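# Millet Building Envelope Retrofit – Progress Report, Phase 2

Prepared 8/27/18 for the Ralow Energy Fund. Covers work since the last report. 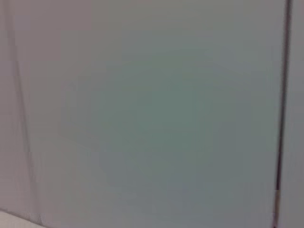

Khalil Tannous asked, on reading the draft, whether the airtightness numbers should be reported before the north wing is finished, given that the fund releases the second payment on the whole-building result. They are included below as interim values and should not be used for the payment calculation. The whole-building test is planned for September.

## Air sealing

Sealing is complete in the south wing and the stair core. The north wing is done up to the second floor. The remaining work there is the third-floor ceiling line and the penetrations above the old boiler flue, which cannot be reached until the scaffold is moved.

The 163 penetrations on the Phase 2 survey list break down as follows:

| Status | Count |
|---|---|
| Sealed and inspected | 113 |
| Sealed, not yet inspected | 5 |
| Open | 45 |

Most of the open items are pipe sleeves. Kikska, the sealing contractor, first used a one-part foam on the larger sleeves. Adhesion to the old lead paint primer was poor and the foam pulled away at the edges within two weeks. They have changed to mineral wool packing with an acoustic sealant cap, at their own cost. The substitute detail was approved by Joelle Masri and has been added to the drawing set as sheet A-5.

## Interim test results

The south wing was tested on its own with the connecting doors taped. Leakage dropped from 9.1 to 4.6 air changes per hour at 50 pascals. The Phase 2 target is 4.0. Smoke pencil checks during the test showed the remaining leakage mostly at the window heads on the west side and at the attic hatch, which has a warped frame and no gasket. The hatch will be replaced. The window heads need a decision, discussed under Open Issues.

The result carries some uncertainty. Wind on the test day was gusty and the baseline pressure moved more than the procedure allows for one of the two runs. That run was discarded.

## Insulation

Dense-pack cellulose has been installed in all accessible south wing cavities. Thermal camera inspection found voids below the sills on the first floor, where blocking that does not appear on the 1950s drawings stopped the fill. These were drilled and filled from inside. Patching is complete; painting is not.

Attic insulation is on hold in both wings until the hatch is in and the bath fans are ducted outdoors. Two of the fans currently discharge into the attic, and there is surface mold on the sheathing near them. Cleaning is not in the Phase 2 budget.

## Monitoring

The Zenum loggers are recording temperature and humidity at 15-minute intervals. One unit in the stair core lost nine days of data to a dead battery. The gap falls in a mild stretch and will be left blank in the dataset – no values will be filled in. Summer humidity in the south wing has stayed lower since sealing, but occupancy was also lower, so no conclusion is drawn yet.

## Budget

Spending is in line with the approved plan apart from scaffold rental, which is running over by $400 per week. The overrun started when the masonry repair was extended and will stop when the scaffold comes down. It is being charged to contingency.

## Open Issues

- Window heads, west side. Option one is to seal from inside with the trim left in place. Option two is to pull the trim and foam the gap fully. Option two performs better but damages the trim, which is original.
- Attic mold cleaning. A quote has been requested. We ask the fund to confirm whether this can be moved under the health and safety line.
- Combustion safety. The water heater in the north wing must be retested for backdrafting once sealing is complete. Not yet scheduled.

## Next Period

Move scaffold, close out the open penetrations, replace the attic hatch, duct the bath fans, run the whole-building test. Attic insulation follows if the sheathing is dry.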